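Stevar Hand Gripper Kit: two terms with a school robotics club

Reviewed December 17, 2025

Our after-school robotics club at Odstead bought the Stevar kit in April, to go with the arm the older pupils are building for the Clarkby challenge. The task there is tidying: small household things have to be picked up and put in a container. The pupils do it by hand first with these grippers, then try to get the arm to copy what worked.

What you get

Each box makes one gripper, and you will want two for most jobs. Ours took 70 minutes to put together, mostly because the leaflet shows the linkage from the wrong side. The Norðdahl kit we had before was quicker to build but the fingers went out of line within a month.

In use

The squeeze is light enough for an 11-year-old and the fingers stay parallel all the way in. The soft pads hold flat things well – coins, clips, bits of card. Chains and cords are harder. Pupils practise at home as well as in club, and the most useful homework so far has been sorting hair things and trinkets with a basket on the bed.

Small charms need a slow approach with the jaws wide open and level with the cover. Coiled hair ties are easier if you go for one side of the coil. Anything stringy is best left until last, or it ends up round the jaw.

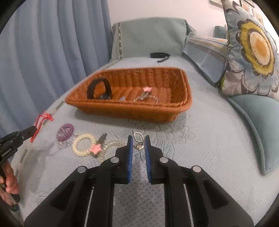 Niggles

The pads are glued and one of ours has lifted at the corner. Spares come in packs of 8, but postage is steep. The grip also gets tiring after a long session, so we swap pupils over.

Verdict

Good value for a club and sturdier than the Norðdahl. I would buy it again, though I would like a better leaflet.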